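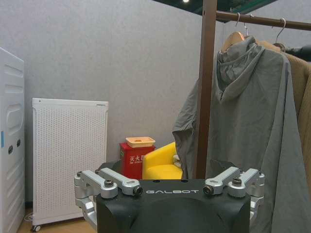

**gripper won't let go after a stop, anyone else?**

**tarn_ops** · 8 April 2024

So we've got a clothes-handling job going, jackets and coats on and off a rack, two arms. Yesterday the left gripper closed on a sleeve, the operator hit stop, and it just stayed clamped. Hit reset, still clamped. Power on, no error, nothing in the log except code 105 and then silence. We had to cut the sleeve to get the thing free (my hoodie, thanks for asking).

What I've tried so far:

- restarted the controller, twice
- swapped the wrist cable with the one from the right arm
- went over the finger linkage for anything bent or rubbing, and it all looks fine to me 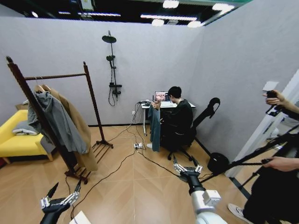

- rolled back to the older Nirumero build, same thing

**pillbug88**

105 on ours was the hold-on-stop setting. It's meant to keep its grip when you stop so it doesn't drop stuff. Look under safety, there's a release delay, and somebody has probably set it to never.

**Han-gyeol Noh**

Please don't just go turn that off. Ours was set to release right away and it dropped a full tote next to my foot. I'd rather lose a sleeve than a toe.

**pillbug88**

I didn't say turn it off, I said look at it!! A gripper that stays shut with a person's sleeve in it is a safety problem too. What if there's an arm in the sleeve?

**Han-gyeol Noh**

Ok, fair. Then you want a hand release, and everybody in the room should know where it is before the arms get power. We make new people do it 2 times on their first day.

**tarn_ops**

Found the delay, it was on 0, and on this version 0 seems to mean forever. Lovely. Set it to 125 and did three stops with an old towel, and it let go every time. We're back to working around the tub and the shower wall this afternoon, but slow speed only until I trust it.
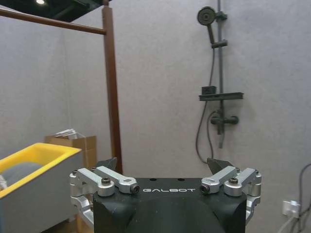
*Left side of the tub, shower wall behind*

**drurance_dan**

Three stops isn't a test. Our log had 1,745 closes in it before the same fault showed up again, and with us it was a worn wrist connector. You swapped the cable but did you look at the pins?

**tarn_ops**

Nope. Pulling it tonight, will post what I find.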